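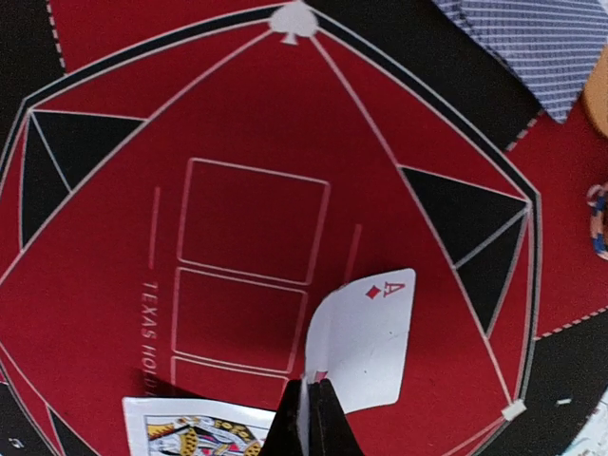 The Vorkevus

By the time I got to Xaba they had already started without me, so I carried the crate in through the kitchen and waited for somebody to fold.

"You're the robot," said the man nearest the door.

I said I was Delphine Lindgren, from Grellurine, and that the robot was in the crate.

"Bongani Maluleke. We spoke on the phone. You sounded taller."

I had driven 215 miles with the Vorkevus belted into the passenger seat, because the insurance on it is better than the insurance on me and the policy specifies a belt. The paperwork on the clipboard was dated 11/11/2020 and said In-Home Demonstration, Card Services, Four Players, No Obligation. I'd done perhaps a dozen of these by then. People like to have the machine in the house for an evening. They like it less when I get to the page with the monthly figure on it.

The pitch is simple, and I can still give it in my sleep. At every home card game there is one person who has to deal, and that person is either bad at it or good at it in a way that makes the others uneasy. The Vorkevus deals, collects, squares the deck and deals again. It has no favorites. It doesn't drink. The brochure says it "brings the calm of the professional table into your home," and the photograph in the brochure shows four people laughing at a card game harder than I've ever seen anyone laugh at one.

"Who deals now?" I asked, which is line one of the script.

Three of them looked at Tshepo Makhubela.

Tshepo was a large, soft-spoken man in a cardigan. He had the deck in front of him and he put one hand over it.

"He's dealt for us since we started," said Lindiwe Mofokeng. "He's terrible. He turns them over. He dealt Dale a card into his soup."

"It was chili," said Dale Nguyen. "It was the jack of clubs. We had to play the rest of the night knowing who had the jack of clubs, because it was orange."

"I got you a new deck," Tshepo said.

"You got us a deck from a ferry."

I bolted the Vorkevus to the edge of the table, over a folded towel, and plugged it in. It does a little stretch when it wakes up. Engineering says this is calibration. Marketing asked them to slow it down so it would look like a stretch, and then Engineering asked Marketing never to speak to them again, and that's roughly how the company is organized. The arm rose, looked left, looked right, and settled over the mat with its fingers together like a person about to say grace.

"Oh, I don't care for that," said Lindiwe.

"You get used to it," I said. Line four.

Dale wanted to know if it could see his cards. Everyone asks this. The answer is that the camera sits by the gripper and sees what's under the gripper, and that it keeps nothing. Dale wanted to know how he could be sure it kept nothing. I said it was in the terms. He asked to see the terms, and I gave them to him, and he took them to the couch and was lost to us for some time. I have never met anyone else who read them. There's a paragraph about livestock in there that I'd like explained to me.

"Go on, then," said Bongani. "Make it deal."

Now, a thing about playing cards is that they're thin and flat and lie against the table as if they were painted on it. You and I get a fingernail under the edge and think no more about it. The Vorkevus hasn't got a fingernail. It has two black fingers and a great deal of patience, and what it does is press down on the card a little and bring the fingers together until the card gives up and bows in the middle, and then it has hold of it. On the slick plastic-coated cards that Grellurine sells for a very reasonable sum this works nearly every time. On cards from a ferry it works too, after a while, and the card comes away with a wave in it like a potato chip.

It picked up the first card. It considered it. It carried it through the air to Lindiwe with enormous care and set it down in front of her, face up.

It was the four of hearts.

Nobody said anything, and then Tshepo took his hand off the deck and folded his arms, and I saw his shoulders come down about an inch.

"Is it supposed to do that?" said Lindiwe.

"It's learning your table," I said. Line nine. There are a number of line nines.

"Tshepo's had eleven years to learn our table."

"Well, then," said Tshepo.

I turned on the setting for unfamiliar decks, which is under Advanced, and it got the next few right. It was slow. I'd been told in training to fill the silence during the deal with conversation about the customer's family, so I asked Bongani about his family, and he told me, and when he had finished telling me the Vorkevus was still on its way back from Dale's place with nothing in its fingers. Dale's place was empty, because Dale was on the couch. It had dealt him in regardless. I've always thought that was rather gracious of it.

"What's it rated for?" Dale called. "It says here 200 hands."

"Between services," I said.

"And what's a service?"

"You send it to Drenberg."

"Where's Drenberg?"

I said that Drenberg was the name of the service partner and that I understood them to be overseas. Dale wrote something in the margin of the terms. They were my only copy.

They played a hand. I'll say this for the four of them, they gave it a fair try. Lindiwe bet like someone paying off a parking ticket. Bongani talked through the whole of it. Tshepo had never, it emerged, played with both hands free before, and he didn't know where to put the spare one. He tried it in his cardigan pocket. He tried it on the table, and the Vorkevus stopped in midair and said, in the voice we use for this, "Please clear the play area."

"It speaks," said Bongani.

"It's a safety feature."

"It's got a tone."

"There are other voices," I said. "There's one called Riverboat."

They wanted to hear Riverboat. I have tried never to play Riverboat to a customer before they've signed. But Bongani insisted, and I found it in the menu, and Tshepo, who is a quicker study than he lets on, put his hand back on the table.

"Whoa there, pardner," said the Vorkevus. "Kindly clear the play area."

Lindiwe laughed so hard that she had to leave the room. It was the closest I've ever come to the photograph in the brochure.

After that they stopped playing, more or less, and just got in its way. Tshepo put his hand out. Bongani put his hand out. Dale came back from the couch, with the terms, and put the terms out. "Whoa there, pardner," said the Vorkevus, every time, never any angrier, and each time it waited until the table was clear and went back to the card it had been working on. It was an ace and it had been at it for a while. The thing had got hold of one side and the side was curling up, and it would lift the ace a little, and somebody would put a hand out, and it would lay the ace down again and begin from the beginning. I started to feel bad about it. I don't feel bad about the machines as a rule. I've dropped one down a stairwell.

"Let it finish," said Tshepo suddenly.

The others looked at him.

"Well, it's trying to deal," he said. "You do this to me, you know. You put your elbows all over. You put chili all over. You try dealing to you people."

So they took their hands away, and we all sat and watched it. It closed its fingers. The card bowed. It went up into the air and across the table, wobbling, and came down in front of Tshepo, face up again, and I reached for the remote.

"Leave it," he said. "That's a good card."

Lindiwe made coffee, and I gave them the page with the monthly figure on it. $432, I said, which included the first service and the starter decks, with a minimum term of 3 years. I said it in the way we're taught to, which is to say the number and then keep talking about something pleasant, and I talked about the starter decks. Bongani held the page at arm's length and then brought it in closer.

"We play for matchsticks," he said.

"Some households find it pays for itself in convenience."

"Matchsticks, though."

"And you haven't got any convenience," Dale put in. "Page nineteen. You're expressly not promising any."

I took the bolts out. The Vorkevus does a different stretch when you shut it down, one that nobody has claimed credit for, and then tucks its fingers in under itself. Tshepo held the crate open for me. He asked if it minded the cold in the car, and I said I didn't believe so, and he said to put the towel in with it anyway, they had plenty of towels.

I wrote up the visit at a gas station. There's a box for Reason Declined, and the choices are Price, Space, Pets and Religious. I put Price. Under Comments I put that the customers had responded strongly to Riverboat, and in January the company dropped all the other voices, so I suppose somebody does read those.

The ferry deck had somehow ended up in the crate, under the towel. I mailed it back with a set of the slick ones, no charge. A week later I had a card from Xaba, signed by all of them, thanking me for the new deck. They'd played with it once and Tshepo couldn't deal it at all. It went everywhere, Lindiwe wrote. They were still getting them out of the radiator.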